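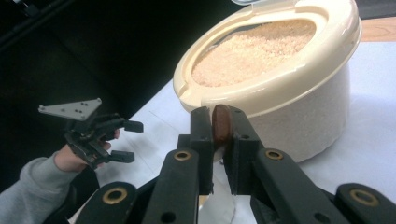 What is Kerkance, in a sentence or two?
It's my attempt at teaching a robot kitchen and pantry chores by having people do them first with hand-held grippers. We record the demos, train a policy called Nornier on them, and then run it on a real two-armed setup.

How many demos did you collect?
2,626 after cleanup. We threw out 576 more, mostly for tracking dropouts (I still get grumpy about it). Zahira Pasaribu wrote the filter, and it's stricter than I would have been.

Do you need that many?
Depends on the chore! Single-arm picks stopped getting better after about 300. Anything where both hands matter kept improving right up to the end, so I'd collect more of those if I were starting over.

Why grippers and not teleoperation?
Speed, mainly. A new person is making usable demos in their first session, and I don't have to tie up the arms. You do lose force feedback in the data — Adi Mandagi is working on that part and I'd rather not promise anything for him.

Does it work in a room it hasn't seen?
Sometimes. We ran 90 trials in a kitchen that wasn't in the training set, and lighting hurt us more than clutter did. The full table is in the appendix, bad rows included.

Can I use a different gripper?
You can, but keep the finger shape the same on the hand tool and the robot. I mixed two finger lengths early on and lost weeks to it.

When is the data coming out?
February, if Dewanti Govindasamy gets through the license paperwork. Code goes up the same day. If a link is broken, write to me and I'll fix it.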